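How to Recreate a Famous Movie Scene With Your Partner (and Still Be Speaking Afterward)
By Tiina Kokkonen
Updated in September

Celebrities do it for a living. They pick a beloved scene, put on the coat, strike the pose, and by lunchtime their fans are weeping into their phones. You and your partner can do it too, on a smaller budget and with worse hair.

I have now made 9 of these clips, most of them with my husband Arvo, who has the screen presence of a coat rack and knows it. Our train station farewell got 3952 views, a good share of them from his mother. What follows is how we do it.

Step 1: Pick a scene people know from one pose

If you need to explain the plot first, choose something else. The hug, the lift, the kiss in the rain, the boom box held over the head. Skip anything with a horse.

Watch the original four times. The first time you'll just enjoy it. After that, write down who moves first, where the hands go and when somebody looks away. The look away matters more than the kiss, in my experience.

Step 2: Cast according to ability

The person who can keep a straight face plays the lead. In our house that's me. When we did the staircase scene from "Vultamo," Arvo's brother Martti stood in as the jealous rival and was so convincing that dinner was a little stiff.

Step 3: Dress for the silhouette

You don't need the real costume. You need one item that reads from across the room: a red scarf, a big hat, a long coat. Plain clothes for everything else. A white shirt covers most romantic leads since the dawn of film, and you probably own one.
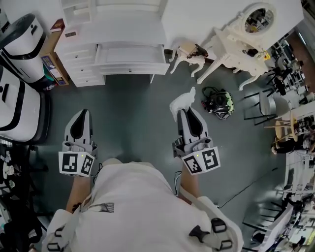
White shirt, dark floor.

Iron whatever you wear. The movie star's shirt is rumpled by a professional, and yours will only look slept in.

Step 4: Block it slowly

Walk through the whole thing at half speed, without music, saying your moves out loud. "I turn. You reach. I regret everything." It feels silly and it saves an hour. Put a bit of tape on the floor where each of you has to stop, or you'll do what we did and hug half out of the shot.

For lifts, practice over a mattress. Our friend Sirkka Kettunen tried hers on gravel and would like me to pass that along.

Step 5: Shoot early or late

Noon light makes everybody look like a passport applicant. We like the last hour before sunset, or seven in the morning if the neighbors are the watching kind. 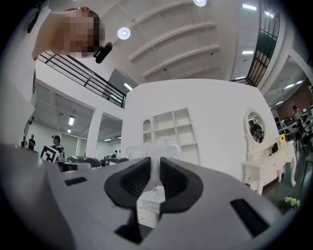
Do one wide take of the full scene before you try anything closer. If the mood collapses later – and it will – you'll still have something to post. Then get the faces, then the hands. Stop after nine takes. Past that point the longing in your eyes is for a sandwich.

Step 6: Cut it short

Trim it to the pose and a few seconds on either side. Use the original song only if the app you're posting to has it in its library. Otherwise hum it yourself, which worked nicely for our "Manninen" tribute and horribly for everything else.

Put the name of the movie in the caption. Tag your co-star only with permission. Arvo's condition is that I post on Thursday evenings, when his coworkers are at bowling.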